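Jultwood market hall to trial longer hours for repair counter

8 July 2026

The repair counter at Jultwood market hall will stay open until early evening for a trial period of 14 weeks, the hall's operator, Birnine, has confirmed. The counter takes in bags, belts and small leather goods, and has until now closed at the same time as the food stalls.

Under the new arrangement, items can be handed in at the north entrance after the main shutters come down. Each item is logged, tagged and given a collection date. Repairs to zips, seams and handles will be priced from a fixed list displayed at the counter. Work outside the list, such as relining or replacing a full panel, will be quoted separately and will not begin until the customer has agreed the price in writing.

Birnine said the counter accepted 1,000 items in the year to June, of which 200 were returned unrepaired. The most common cause was a failed surface coating. Coated fabrics and bonded leathers can crack or peel as the top layer ages, and stitching into a weakened layer tends to extend the damage along the line of the needle holes.

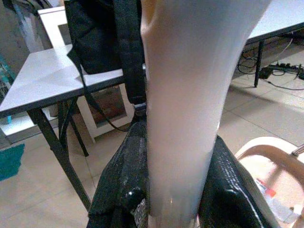 Afonso Louro, who manages the counter, said the coating problem had changed the way items were assessed. "We used to look at the stitching first," he said. "Now we check the surface, then the backing, and the stitching comes last. If the backing is sound we can usually do something, even if the finish will never look new."

Items judged unsuitable for repair will be handed back without charge. Customers may also leave them for parts, in which case buckles, rings and undamaged zips are removed and kept for later jobs. The counter holds a stock of used fittings sorted by width and finish, and these are offered at a lower price than new ones where a match can be found.

Thread and adhesives are supplied by Nogueira, a wholesaler on the Brisoment estate. The supply agreement has been extended to cover the trial. Birnine said a heavier bonded thread would be used for shoulder straps from the start of the new hours, following several repeat failures at the point where the strap meets the body of the bag.

The trial is limited to 100 items a week. Once that number is reached, further items will be placed on a waiting list and their owners contacted in order. Shoes are not included, and luggage with wheels or a rigid shell will continue to be sent to a separate workshop — the turnaround for these remains unchanged.

Uncollected items will be kept until the end of the trial. A decision on permanent hours will depend on the number of items taken in after the stalls have closed, and on whether the present collection times can be held at the higher volume. The daytime service will run as normal throughout.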